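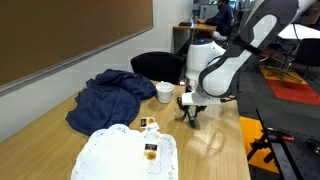 Jadoon arm with its gripper closed on a marker, above a wooden table.

Search this encyclopedia Go Advanced search

Jadoon is a tabletop robot arm kit sold by Tralitz, a supplier of laboratory equipment based in Skerkthorpe. It is offered to universities, technical colleges and small research groups that need an arm able to work on an ordinary table. The kit was announced in January and is available in single-arm and two-arm versions.

Design

The arm has a white outer shell with dark joints and carries a black two-fingered gripper. It is bolted to a perforated breadboard platform, and the platform can be placed against any table of suitable height. A lighted ring near the base shows the state of the arm. The control software was written by a team under Danish Tarar and runs on a standard laptop.

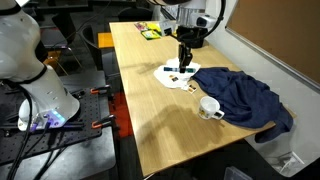 The two-arm version is intended mainly for work with soft goods. Cloth is difficult for robots to handle, as its shape changes each time it is lifted or pushed, and the supplied lessons give it more space than any other material. Other lessons cover pens, cups, small boxes and printed cards. Users may add objects of their own - the manual sets no list - provided that each weighs no more than 525 grams.

Service plan

Tralitz sells a yearly service plan with the kit. It covers two visits by a technician, replacement gripper fingers and access to the lesson library, which held 60 lessons at the time of release. Training lasts 5 days and is given either at the buyer's site or at the company's Osetcombe workshop, where Toivo Harju is head of instruction. Cables and clamps are excluded from the plan.

Reception

In a review for a teaching newsletter, Raphaël Hervieu praised the quiet joints and the clear manual but found the platform heavy to move between rooms. Wajid Janjua, writing on the same kit, considered the gripper well suited to thin objects and less so to wide ones. Both noted that the software took almost an hour to install.

See also: Robot arm; Gripper; Laboratory automation

Shared 2,105 times 5 comments

Contact the editors | Copyright and terms of use | Back to top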